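The Fried Egg Sandwich, Taken Seriously
Brown bread, an orange yolk and a plate with a rim
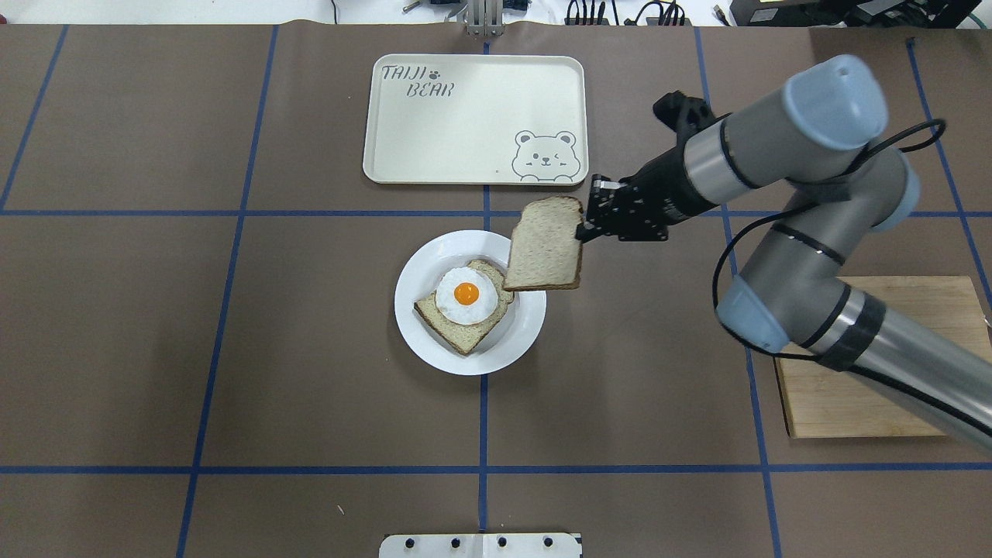 Forough Asadi puts hers together on the plate and will not hear of a chopping board. The board steals the yolk, she says, and what the board steals you do not get back. She has eaten a fried egg sandwich for lunch most working days since she moved to Gredulham, and her views on it are settled. The egg goes in whole, the top slice goes on last, and nothing is pressed down.

Most people who make this sandwich learned it at home and have never looked up a recipe. It has two slices of bread and an egg, so there is not much to look up. Even so, when we asked readers in May how they made theirs, we had 41 letters, and hardly any two agreed. Some fry in butter and some in oil. One reader in Molwood steams the egg under a lid with a spoonful of water. Another toasts the bread on one side only and puts the toasted side inwards.

The bread caused the longest letters. White sliced has its supporters, mainly for softness, and it does fold round an egg well. The trouble is that it goes to paste when the yolk runs. Wholemeal holds up better. It has a bit of chew, the crust stays firm enough to grip, and the flavour is strong enough that the sandwich doesn't taste only of frying. A loaf on its second day is easier to handle than a fresh one. If it is very fresh, cut it thicker.

Talebi, the bakery on the hill in Gredulham, sells a wholemeal tin loaf that several readers named. The shop will slice it for you at two thicknesses, and the thicker one is right for eggs. It costs a little more than the supermarket kind and lasts four days in a bread bin. After that it makes good toast.

Next comes the frying. Use a pan that the egg won't stick to and put it over a medium heat. Add a small knob of butter or two teaspoons of oil. With oil, and a slightly higher heat, the white puffs and ruffles at the edges and goes crisp underneath. With butter it stays flatter and softer. Both are good in a sandwich, but the crisp edge gives you something to bite against, and several people said they would not bother without it.

Crack the egg into a cup first if you are worried about shell. Slide it in gently so that the yolk lands somewhere near the middle, and leave it alone. Spoon a little of the hot fat over the white around the yolk if it is slow to set. The white should be firm all the way through before the egg comes out. How soft you leave the yolk is up to you, although anyone eating at a desk may want to give it another minute.

Lift the egg with a wide slice and let it drain for a moment against the side of the pan. Lay it in the centre of the first piece of bread. A yolk that sits close to the crust will break over the side at the first bite, and moving a fried egg once it has landed is a good way to burst it.

Salt goes on now, and pepper if you like it. Sauce is the second great argument. Brown sauce came out ahead in our letters, with ketchup behind it and a small group for chilli oil. Spread it on the underside of the top slice so it doesn't slide about. The same goes for mustard. Mayonnaise is too much with a soft yolk.

Then the lid. Hold the second slice by one edge, line it up with the bottom one and lower it flat. Let it settle under its own weight. If the slices came from next to each other in the loaf they will match, and the crusts will meet all the way round, which makes the thing much easier to pick up.

To cut or not to cut was the last question, and Mrs Asadi is against it. A knife goes straight through the yolk and half your lunch is on the plate before you have started. If you do cut, do it from corner to corner, off to one side of the yolk, and eat the smaller piece first.

The plate itself deserves a word. A flat one with no rim looks smart but lets the yolk run to the table. A wide plate with a shallow rim catches drips and leaves room to put the sandwich down between bites. Keep a corner of crust back to wipe it with.

Readers in Trustby have asked whether two eggs will fit. They will, on a large loaf, if the whites overlap and the yolks sit side by side. You will need a napkin and probably a fork. Mrs Asadi has tried it and went back to one.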